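Local News | Around the Block

Laundry folding evening fills up at Condley

I went over to the Condley hall on Friday (18/08/2023, if you're keeping a diary) expecting a quiet hour and a cup of tea, and came home knowing more about sleeves than I ever wanted to! The Pralivum clothing exchange has 2,000 garments to wash, fold and bag before its October swap day, so Solomiia Semeniuk has started running folding evenings for anyone with a free pair of hands.

Her first rule is to stretch a thing out before you fold it. Take it by the top corners, pull it tight, let the rest hang — then lay it down.
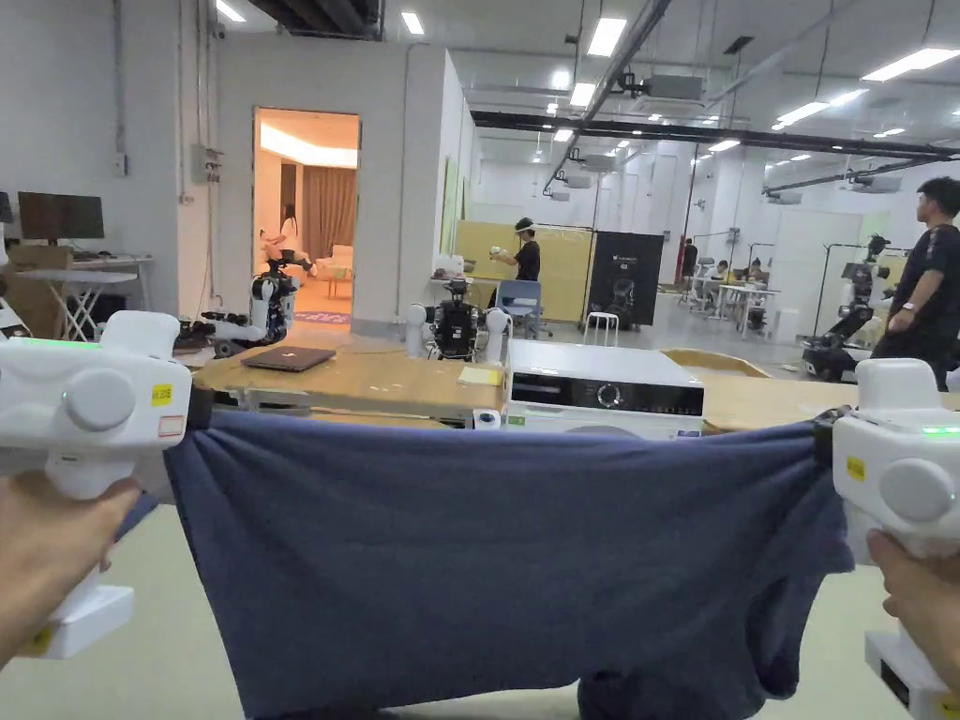
Dark navy cloth held out by its upper corners, with the washing machine beyond.

The washing machine takes the everyday cottons, and the bigger loads go out to Dilodari down the road. Folding is the slow part. I managed 22 pieces in the time it took Petro Antoniuk to do 40, and mine looked like they'd been slept in.

Anything with a collar gets flattened on the big table first, sleeves out to the sides, and you smooth from the middle. I kept starting at the hem, and kept having to begin again.
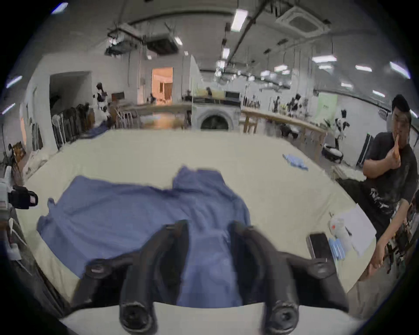
Qiuyue Long told me she does collars last at home and gets fewer creases that way, and that she'd happily argue it with anybody at the next session.

So that argument is set for next week, same hall, doors at 7. Bring your own hangers if you've got spares — they're running low on the wide ones. Clean clothes for the swap can be dropped off at the same time, bagged and labeled by size please.

Recent stories
Hutsuliak bakery changes its Sunday hours
Parking on the hill: what we know so far
Severyn Mykhailiuk's tomatoes win again

We use cookies to remember your settings. Accept | Manage choices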